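Halyna Hordiienko keeps the returns bins at Jondside, and she judges a bin by its back wall. "The floor scuffs evenly and you can plan for that," she says. "The wall takes the knocks in one place. Once the coating chips there, the edge of the patch creeps."

Jondside has 119 metal bins on its books, most of them bought in April from Tidelis. They hold mixed loose goods, such as drinks bottles, balls and small plastic items, which are stored unsorted until someone asks for them. Hordiienko prefers sloping sides. Round items settle towards the corners, and a bottle seldom stands upright for long.

Asmaa Shawky, who writes the handling rules, disagrees on one point. "A slope is fine for a ball. For anything flat it does nothing, and flat things end up underneath." Her rule is a single layer, with lids and caps closed before loading.

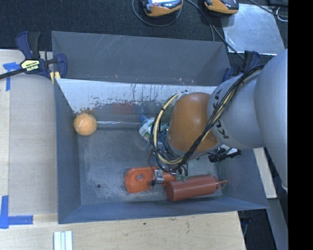
A grey metal bin in use at Jondside, with a tennis ball in the far corner and wear on the back wall.

Repainting was tried on 2 bins and dropped. Hordiienko now logs the chips and leaves them alone. "Scratches I ignore. If I can feel an edge with my thumb, it goes in the log." The log stood at 2,450 entries when we spoke.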